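ok thread on the grasp planner thing bc three people asked and I keep typing the same answer in DMs

context for anyone new. I do the perception + grasp selection side of Skilleseck, Sverre Eide does the motion planner, Dörte Weidemann owns the sim. small blocks, wrist camera, pick one, put it somewhere else. sounds like nothing. has eaten my whole March and then some

so the symptom. success rate on single blocks in sim was great. two blocks near each other, it tanked. same policy, same weights, same planner. everyone's first guess was collision margins (mine too)

Sverre spent two days on margins. made them bigger, made them smaller, made them depend on approach angle. barely moved. sorry Sverre

then Hannelore Pfeiffer asked in standup whether anyone had looked at the masks. no. no we had not. we'd looked at the numbers from the masks

dumped 400 wrist frames from failed episodes, masks overlaid, and just scrolled. took an evening. should of done it on day one

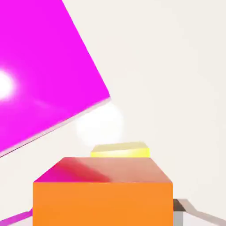

segmentation was never trained for how much of itself the arm sees. Our training set was rendered from a fixed overhead view and then "augmented" to the wrist, meaning crops and rotations, meaning no gripper in it at all. So the net has learned blocks on a plain background, period. Now give it a magenta finger filling the upper left and, worse, the reddish-magenta reflection of it lying across the left half of the orange box's top. The mask for the box comes back in two pieces, front face fine, top face split right along that color change. Centroid drops, the planner thinks the box is shorter than it is, fingers go in low.

and then the yellow one behind it. mostly hidden, only the upper bit and a strip of the front showing. net gives it high confidence and a full pose anyway. a pose! from that! the depth estimate for it was garbage in nearly every episode I opened

planner does what it's told. it gets a too-short box and a badly placed one and finds a lovely smooth path straight into trouble. Sverre has been very gracious about this

what we changed, in order:

1) self mask. we know the joint angles, we have the meshes, so project the fingers into the wrist view every frame and blank those pixels before the net sees anything. I have no idea why this wasn't there from the start. it's a small function and a lookup

2) blanking doesn't touch reflections tho. so Dörte added gripper-in-view rendering to the training generator, random finger color, random gloss, random light position. 2,000 new frames to start with. finger color is random on purpose, the Plomico fingers are black and I don't want it learning "pink = ignore"

3) occlusion gate. if the visible part of a block is under a threshold the pose gets flagged partial and the planner isn't allowed to use it as a grasp target. it can still use it as an obstacle, padded. Sverre wanted the padding, I argued, he was right

4) merge step after segmentation, pieces that touch and share a plane normal get joined. ugly. works ok. will probably delete it once 2) is properly trained

reran the same 100 two-block seeds after 1) and 3) only. most of the low grasps are gone. what's left is mostly the yellow-behind-orange kind, where it now correctly says "partial" and then just sits there, as we never wrote what it should do next. lol

so that's the next ticket. it needs to move the camera and look again. Hildegard Lammers has a next-best-view thing from her Wanigasekara work, going to try porting it before I write my own worse one

to the person asking if this is a sim artifact: partly. the gloss is turned up too high on the default material. but Sunil Sultana pulled frames off the real Traren arm and there's finger color bleeding onto light blocks there as well, just softer. so I'd rather train for it

the viewer I used to scroll frames is 244 lines of python, no tests, arrow keys only. will put it up if I can get the hardcoded paths out of it tonight

also someone asked about just painting the fingers matte gray. yes. we might do that too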